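Tips for Recording Practice Runs at the Bench

These notes come from the Clomden workshop, where we record demonstrations for small two-arm setups. The aim is a set of runs a learning system can copy from. Most of the trouble we have had came from cables, clutter and people getting tired, and very little from the software.

Before you start

Wipe the floor of the workspace with a barely damp cloth and let it dry. Dust and crumbs collect along the back corners, and small parts pick them up.

Take everything off the floor except the piece you are working with. Spare parts go in a tray outside the walls.

Check the screws that hold each arm to the rail. They work loose over a long day. Snug is enough.

Tape a copy of the task card where you can read it while sitting. Write it as one line: "pick up with left, pass to right, set down." If it takes two lines, it is probably two tasks and should be recorded as two.

Cables

Run the cable along the links and clip it every few inches, then move the arm by hand through its full reach before you tighten anything.

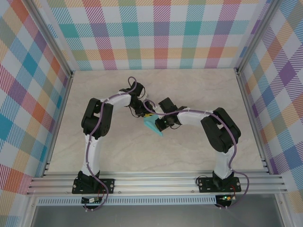 Passing a part from one gripper to the other is the hardest thing we record, and it takes the most practice. Bring the giving arm to the middle first and hold it still, then bring in the other. Leave slack in the cable near the gripper. The purple ones make a small loop there, and that loop lets the wrist turn without pulling. Use a part with a color that stands out from the floor. Teal on pale cream is easy to find when you go back through the recordings. Don't open the first gripper until the second has closed, and don't rush the gap between the two.

Start positions

Move the part between runs. If it always starts in the same spot, the system learns the spot. We pencil a rough grid on paper, work through the squares in order and tick them off.

Turn the part as well, so the point faces a different way each time.

Leave the lamps alone during a session. If you want runs under different light, do a whole batch that way and label it.

Keeping and throwing out

Keep a run with a small wobble and a clean recovery. Throw out a run where you stopped to scratch your nose or where your sleeve crossed the camera's view.

Write the reason beside every run you throw out. One word will do: dropped, late, bumped.

Our Kullamville set came to 800 runs. We did it in sessions of two hours with a break in the middle, and the runs after the second hour were never worth having.

Putting away

Lower both arms to rest before you cut the power, or they will drop.

Copy the day's files to a second drive and open a couple of them to check that they play.

Last updated 20th November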